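About Gredow Home and Kitchen

Gredow is a household goods shop in Hurden. We sell cookware, cleaning supplies, storage, hardware and small appliances, and we cut keys and sharpen knives while you wait. The business has been in the same building on Crenshaw Street since Roy Clegg opened it as a hardware store with one counter and a paint shaker.

Roy retired and sold to two of his staff, Ansel Delacroix and Esmaeil Rostami, who still own it. They dropped lumber and paint, kept the hardware, and gave the rest of the floor to the kitchen and cleaning lines that people were driving to Henda to buy. At our last stock count we carried 3,346 lines. If we don't have what you need we can usually order it in, and there's no charge for asking.

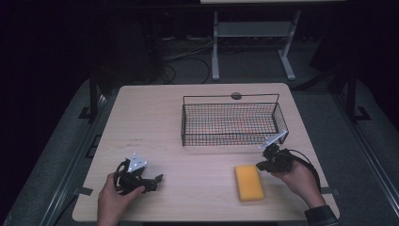 Wire mesh basket and yellow sponge.

We have a staff of 7. Oluf Ravn runs the sharpening bench and looks after hardware. He takes kitchen knives, scissors, garden shears and skate blades, but not serrated knives. Barrett Nguyen-Tran does the buying for cleaning and storage and is the person to talk to about bulk orders for offices, daycares and rental properties. Ansel is on the floor most days. Esmaeil handles the accounts and deliveries.

Most of our suppliers are small distributors we have dealt with for years. We carry plain goods in standard sizes so that lids, refills and replacement parts can be bought later. Kettles, toasters and mixers can be returned within the manufacturer's warranty at our counter, and we do the mailing.

The store was closed for three weeks in September while the floor was redone. The entrance on the parking lot side now has a ramp, and the aisles are wide enough for strollers and wheelchairs. Washrooms are at the back beside the key counter.
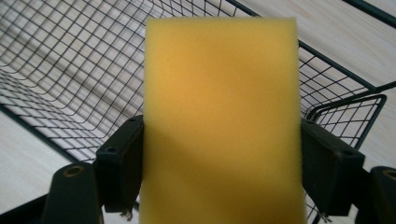
Cleaning and Dishwashing

Sponges, cloths, brushes, mops, pails, gloves and dish racks are in aisle four. Sponges are sold singly or by the case. Refills for liquid dish soap and laundry detergent are pumped from drums at the end of the aisle and sold by weight, so bring your own clean container with a lid. Account customers can send a list by email and pick up the next business day.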